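Sillolell boat trips - booking page and deposit

reefwalker60
Trying to book the Sillolell whale trip for January. The booking page gives me a 503 after the deposit step. Was the card charged?

mudflat
Same error last month. The charge was held, then dropped after 3 days. Book by phone through the Brodmont office.

tern_log
Disagree. The phone desk adds a fee. Use Nostia, same boat, same departure.

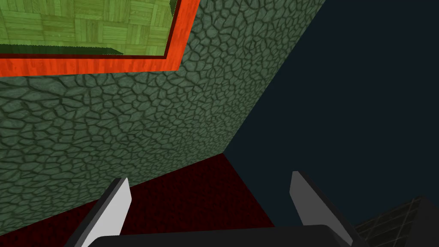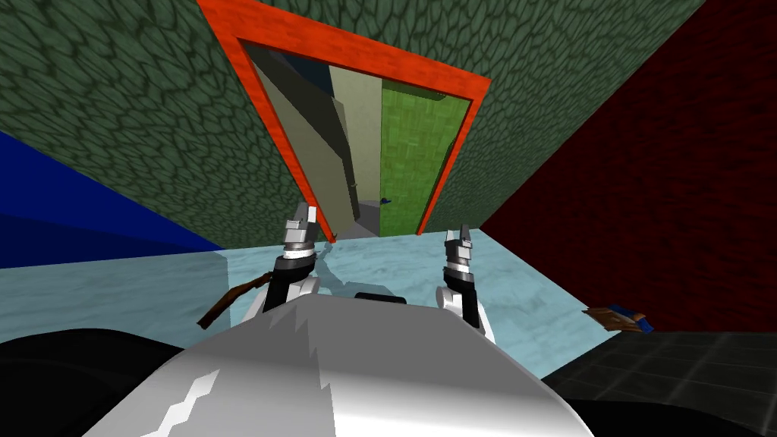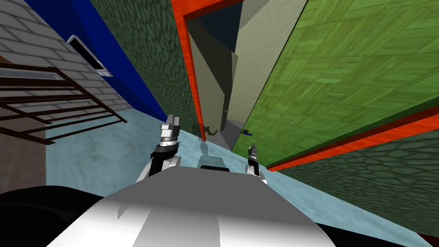 Nostia also lets you move the date once without losing the deposit. Sillolell does not.

mudflat
Not the same boat. Nostia sells seats on the Cruickshank, with a capacity of up to 60. The Sillolell hull is smaller and stays out longer.

tern_log
It was the same hull when I went. They may have changed it - check the vessel name on the voucher.

reefwalker60
Voucher sample says Cruickshank. I want the smaller boat, so I will call Brodmont. Does the fee apply per person or per booking?

mudflat
Per booking.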